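Hand-held gripper (maintenance)

From the Storura open handbook of small machines

Contents
1 Overview
2 Parts
3 Setting up a pair
4 Looking after the pads
5 Linkage and pivots
6 Common faults and repairs
7 Storage
8 See also

Overview

A hand-held gripper is a two-jawed tool that a person carries and works by hand, and which carries a camera so that the motions of the jaws can be recorded and later used to teach a robot arm. It is usually worked in pairs, one to each hand, and a pair together with its table, cables and practice objects is often called a cell, even when the cell is nothing grander than a kitchen table with a blanket on it. This article deals with how such a pair is set up, kept in order and mended. The teaching of robots from the recordings is a large subject and has its own article.

Most of the care a gripper needs is of the homely sort, closer to looking after a good sewing machine than to anything done in a factory, and a patient person with a set of small screwdrivers can manage nearly all of it. The notes on wear given further down lean heavily on the workshop diary kept by Auður Hjaltested at Allham, who looked after 11 pairs over one long winter and wrote down a great deal more than she was asked to.

Parts

The working end is a mirrored linkage. Two sets of arms, one on each side, come together at the jaws, and when the handle is squeezed both sides move together so that the jaws meet in the middle. Round metal pivots hold the arms to one another. On the inner face of each jaw there is a soft pad, commonly ribbed, and this pad does most of the honest work of holding on to things. Thin and floppy objects such as cord, thread and fine chain ask the most of it, and so jewelry has become a favorite test for a freshly serviced tool.

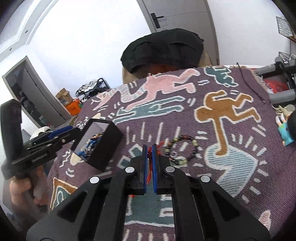

Photo: Sille Zoëga / Storura handbook collection

A red cord pinched between ribbed blue pads makes a good check of how well the two jaws meet. The cord should stay where it was taken hold of when the tool is lifted and turned gently to either side. If it creeps out toward the tips, the pads are worn or dirty, or one of them is sitting a little proud of the other, and the section on pads below should be read before anything is unscrewed.

Setting up a pair

Begin with the table. A woven cloth or blanket is kinder than a bare top, for small beads will roll a surprising distance on anything hard, and a boldly patterned one does no harm so long as the same one is kept for the whole of a session. Lay the cables so that they run away from the person and not between the two tools. Sylvain Delaunay, whose setup notes were passed around at Wusham for years as a stapled booklet, liked to do the cables before he had even taken his coat off, and his advice on the matter has worn well.

Next, open and close each gripper by hand with the power off. The travel should feel even all the way, with no catch near the end. Then connect the tool and let the reading settle before marking the fully open and fully closed positions. At Wusham a full travel was divided into 50 steps on the display, and a tool that would not come back to within one step of its closed mark was put aside for cleaning.

Finish with a trial on real objects. A shallow box of mixed bracelets and cords is cheap, easily replaced and quite difficult enough. 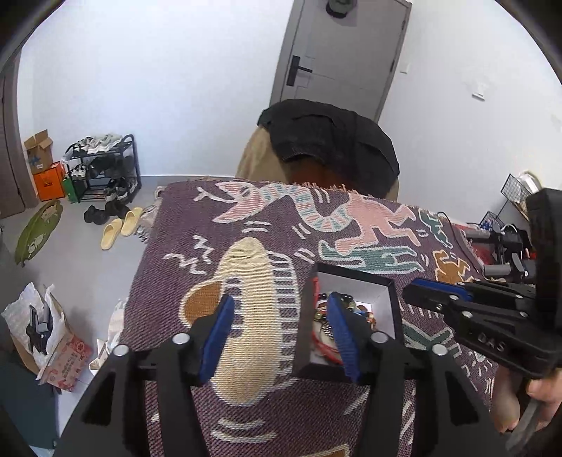
The box should be approached slowly the first few times, with the jaws wide and the pads brought down on either side of whatever is to be lifted. New users tend to press down too hard, which bends the pads outward and teaches them a lean that they never entirely lose. It helps to let the second gripper wait to one side until the first has a sure hold. İlker Sezer recommends 21 practice lifts with each hand before anything is recorded, and although the number looks fussy on paper it goes by very quickly, and people rather enjoy it!

Looking after the pads

Wipe the pads with a barely damp cloth at the end of each session and let them dry in the open. Alcohol is quick but leaves many soft pads shiny and slippery. Lint gathers between the ribs and comes away with an old toothbrush, worked along the grooves.

Always change pads in pairs. A fresh pad set against an old one will hold well for a day or two and then begin to roll thin objects sideways, a fault that has sent many people off to look at the linkage when the linkage was perfectly sound. In the Allham diary the longest any pair of pads lasted was 34 sessions, and that was on soft toys and socks. Wire and metal chain shortened the figure a good deal.

Linkage and pivots

The pivots need little beyond a look now and then. Grip each jaw lightly and rock it from side to side. A small, even play is normal, while play on one side only means a screw has backed out. Tighten in quarter turns, trying the travel after each one. Oil should be kept well away, as it finds its way down to the pads sooner or later.

Thread is the great enemy here. Loose strands wind themselves about a pivot and can lie there unseen for weeks, making the travel stiff in a way that comes and goes. Fine tweezers and a bright lamp will deal with most of it.

Common faults and repairs

Jaws close unevenly: check for a loose pivot screw, then for a pad not seated fully in its jaw.

Closed mark drifts during a session: let the tool rest, clean the pads and mark both positions again.

Cord slips from the tips: clean the pads, and replace the pair if it still slips.

Stiff travel: look for thread, then for a screw tightened too far.

Picture drops out when the arm is stretched: the cable is too short or is tugging at its plug. Li-hua Tsang's remedy of a loose loop tied at the wrist is still the usual one.

Storage

Grippers are best put away with the jaws slightly open, so that the pads do not take a set against each other. The type of case known as a Mohammed box, with a shaped block that sits between the jaws, was made for this, but a folded handkerchief serves just as well.

See also

Gripper pads, materials for
Cable dressing
Teaching by demonstration
Parallel linkage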